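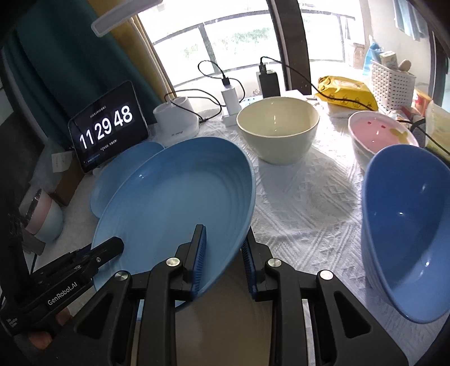 A gripper with blue pads, holding a big bowl by its rim.

Who tells a robot what it's allowed to do?

Last updated: April

Have you got rules in your kitchen at home? I bet you have. Ours were on the fridge when I was little, and the top one was NO RUNNING WITH PLATES (that one was because of me). Robots that work near people have rules as well, and I think they're much more interesting than people expect. There are rules for the robot, rules for the people who build it and quite a lot of rules for the people who teach it how to pick things up.

I help at the Ekuvside workshop in Bromgate, where children come in after school and ask us questions we can't always answer. The one we get most is "what if it goes wrong?" Good question! Nearly every robot rule started with somebody asking it. So this page is my go at explaining the rules with bowls and plates, as a robot that is going to be any use in a house will have to do the washing-up sooner or later.

What is a standard?

You'll hear grown-ups say "standard" when they talk about machines. A standard is a rule that lots of people have agreed on and written down so everybody can use the same one. Think of the plug on your toaster. It fits the socket in your kitchen, and your gran's kitchen, and the kitchen at school. The people who make plugs and the people who make sockets don't have to ring each other up every morning to check - they all follow the same written rules.

Robots have standards too. Some say how a robot must stop. Some are about how hard it may push if it bumps into you. Some are very dull and are about what has to be printed in the instruction book. I've read a few of the dull ones, and I can tell you they're dull, but I'd still want the robot next to me to follow them.

Good practice is a bit different. It means the sensible way of doing a job, the way people who've done it a lot have learned to do it. You might not get in trouble for skipping it. You might break a plate, though.

How a gripper holds on

Your hand has a thumb and four fingers, and it can bend in more ways than you'd ever bother to count. A simple gripper has two fingers that come together, like a crab's claw or a pair of salad tongs. Try this: put your hands in your sleeves and pick up a plastic bowl with a pair of kitchen tongs. Go on, I'll wait.

Tricky, isn't it? You probably went for the rim. The edge of a bowl is thin enough to pinch, and the round outside just slides away from you. That's why you see so many grippers going for the rim of things. Soft pads or little ridges on the fingers can help them hang on to something shiny.

There's another way to use a gripper, which is to hold it in your own hand. A person picks things up with it and puts them down, and a camera records how the job looks from just behind the fingers. Later on, a computer can learn from lots of those recordings. So some of the rules I'm about to tell you are for people with hands and elbows and cups of tea, and the robot isn't even in the room yet.

The rules on our wall

We have a rule sheet called Uvasura. (It's a made-up word. We had a vote, and the other choice was "Gripper Rules", so you can see why it won.) It has three big rules, and the little ones hang underneath.

Big rule one: people first. If a person's hand is in the way, the robot stops, or better still it never starts. It doesn't matter if it was just about to finish. It doesn't matter if the bowl is somebody's favourite. Every robot arm has to have a stop button that you can reach without leaning over the arm, and everyone in the room has to know where it is, including visitors and including me when I've been away for a week. If you press it by mistake, you won't be told off. I've pressed it by mistake with my bottom.

Big rule two: go gently. There's a number in the robot's settings for how fast it may move and another one for how hard it may squeeze. We turn both of them right down when we try something new. On our practice arm the squeeze goes from 0 to 100, and for anything that can break we start at 4 and creep up from there. You'd be surprised how little squeeze a plate needs! If it slips, that tells us something useful and we go up a tiny bit. Starting high and coming down is a good way to learn what a cracked plate sounds like.

Big rule three: tell the truth about what happened. If the robot dropped it, write down that the robot dropped it. If you nudged the plate with your elbow so the robot could reach, write that down as well. This is the rule people find hardest, grown-ups more than children, I think. Everybody wants their robot to look clever. But if you hide the drops, the next person will trust the robot with something it can't do.

Under those come the small ones. I won't give you all of them, as some are only about where we keep the mops, but these are the ones I'd use at home:

Keep cables where you can see them, and away from where the arm or your feet will go.

Know what's on the table before you begin.

Put the time on your notes. A clock you can see while you work makes that easy, and it helps you match your notes to the right recording.

Don't stack things higher than you'd be happy to see fall.

Tie back long hair, push up floppy sleeves and take off dangly bracelets.

Nobody works the big arm alone, even for a minute.

And if there's a camera, everyone who might be in the recording must be asked first. Not just the person doing the job - people walking past, too. If someone says no, that's the end of it, and they don't need to tell you why. Homes are full of private things, like letters and photos of your brother in the bath, so have a look round for those and put them away.
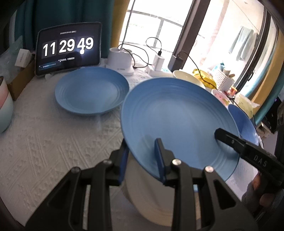 But what if you tell it to be careful, one reader wrote to ask us, wouldn't it just be careful and then you wouldn't need all these rules?

I love this question and I've been thinking about it on the bus. When someone tells you to be careful with a plate, you already know loads of things. You know that plates break and that broken bits are sharp. You know roughly how heavy a plate feels and that it's no good letting go in mid-air. The word "careful" wakes all that up in your head. A simple robot hasn't got any of it. "Careful" has to be chopped up into pieces a machine can use - move this slowly, squeeze this much, stop if you feel a bump, don't open your fingers until the plate is resting on the table.

Some newer robots can follow ordinary sentences, and they're getting better. They can still get the wrong idea. So the people in charge keep the speed limit and the stop button anyway, the same way your car has seat belts even when the best driver in your family is driving.

How much practice is enough?

For one job, putting a plate down flat without a bang, the Ekuvside group did 700 goes with a hand-held gripper. They did it with the plate tipped up and with the plate lying down, near the edge of the table and in the middle, in bright light and with the curtains shut. If you only ever practise in one spot with one plate, you get a robot that's brilliant at one spot and one plate. Then you buy a bowl and it's baffled.

People get tired, of course. Your hand aches and you start to rush, and rushed goes teach rushed habits. So there's a good practice rule about that as well: swap over and have a biscuit (away from the table). I've never had to remind anyone about the biscuit.

Try it yourself: the Kariuki game

We play this one at the workshop. You need two players, a pair of tongs, a plastic bowl and a cushion. Please don't use the good plates.

One player is the robot. The robot holds the tongs and shuts their eyes, and does exactly what they're told and nothing else. The other player is the programmer and may only use words. The programmer has to get the bowl from the table on to the cushion. Either player can shout STOP at any time, and the robot must freeze.

After your first go, write one rule that would have made it better. Play again with your new rule. Then swap, write another, and play again. The first rule is nearly always something like "say which left you mean". By the end you'll have a little rule sheet of your own, and it'll have come about in much the same way as ours did, by things going a bit wrong on a table.

If you come up with a rule we haven't got, bring it in to Ekuvside and we'll try it out on the practice arm. The squeeze will be set to 4.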